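4.3 Setting up the rack planner

Applies to Comelness 3 and later. If you are still on 2, do section 4.1 again from the top and keep your old calibration files somewhere you won't have to look at them.

The rack planner decides where a held dish goes and how the wrist gets it there. It needs a rack model, a grasp estimate and a clear idea of which way is down. You supply the first, perception supplies the second, and the third is section 4.2, which you have of course already finished.

Before you start

The head tilt must be set to the working pose you intend to use. Changing it afterwards invalidates the rack fit, and the software will tell you so at a moment of its own choosing.

Steps

1. Start the planner node on the Brodholm controller. It listens on port 2907. If something else is already there, it is usually last week's planner, still running and quite content.

2. Open the drawer fully against its stop. The fit assumes full travel. A drawer left a few centimetres short gives a good-looking model in the wrong place.

3. Run Capture Rack with the rack empty. Thin bright wire is hard on the depth stream, so the tool averages 449 frames. Keep your hands, sleeves and coffee out of view until the progress bar clears.

4. Check the tine overlay. Each row should sit on a real row. If the overlay is off by one, use Shift Row. Do not drag the whole model over until it looks right – it will look right from the head camera and nowhere else.

5. Load the dish classes you need. Plates go to tine rows, cups to the side region. Bowls are supported in the sense that the planner has opinions about them.

6. Set the approach height. The default holds the plate just above the wire before the descent begins. Raise it if your rack has tall tines.

CAUTION: Keep the idle arm enabled in the collision model. Turning it off makes planning noticeably faster, right up to the cabinet front.

7. Run a single placement at Slow. Keep the stop button within reach, and keep your colour choices simple: one solid-coloured plate, nothing patterned, nothing clear.

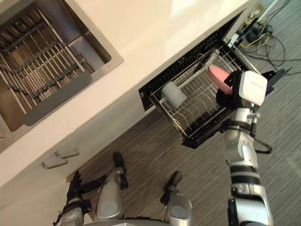
8. If the plan is rejected with code 1208, the planner found a path for the plate but none for the elbow. Move the base back a little and retry. Corentin Guérin's original note for this code read "try standing somewhere else", and we have not improved on it.

9. When the slow run is accepted, save the profile. Profile names are case-sensitive, so Oreo and oreo will live side by side and behave differently.

Note: Items already in the rack are treated as fixed obstacles. If you rearrange them by hand, press Rescan before the next placement.

Note: The Okonkwo grasp estimator reports tilt in radians and the planner's log prints degrees. Both labels say "angle". A fix is planned for August.

For tuning the descent speed and contact threshold, go to 4.4.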